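Korura Handüberzug für mehrfingrige Roboterhände
Forschungsausführung, Stand 30. November 2021

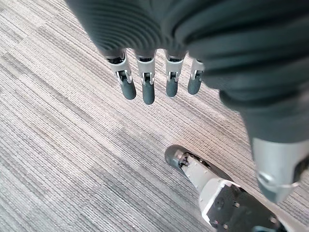 Der Überzug Korura wurde bei Itier für Versuchsreihen zum Greifen entwickelt. Er deckt Handrücken und Unterarm ab, die Fingergelenke bleiben frei.

Grundlage ist eine Messreihe von Mi-kyung Bang und Gianni Costa. Sie verglichen 2.559 Greifversuche mit und ohne Überzug. Von 500 Versuchen der Abschlussreihe mit Überzug waren 493 erfolgreich. Ein Einfluss auf die Schließzeit der Finger ließ sich nicht nachweisen. Versuche mit nassen Objekten sind nicht enthalten.

Lieferumfang: ein Überzug, Montageanleitung, Messdaten als CSV
Ausführung: links oder rechts, bitte bei Bestellung angeben
Preis: 169 Euro zzgl. MwSt.
Lieferzeit: auf Anfrage

Für Arme der Reihe Dereo ist eine längere Variante ab März erhältlich.

Technische Fragen: Indira Amin, Itier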